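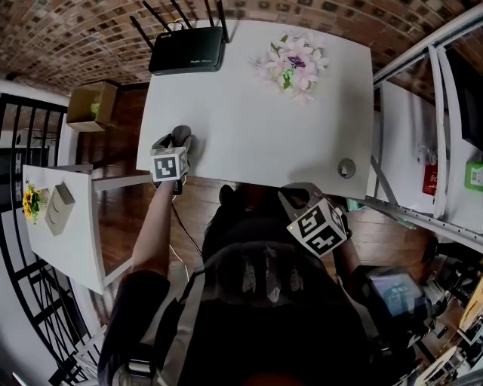

Karolier AR Visitor Guide Kit
Sold by Sesteck

The kit has 2 headsets, a charging case and a one-year license for the Karolier tour editor. Karolier says it will bring more people through your doors. We have sold it since May and can't vouch for that.

The old mill museum at Dranmont got a decent walking tour out of it. The text labels were hard to read in sunlight, and the editor is slow once a tour passes 157 stops. Small sites may do just as well with a printed map.

Weight per headset: 300 g
Tour storage: 800 photos
Outdoor use: shade only
Returns: unopened kits only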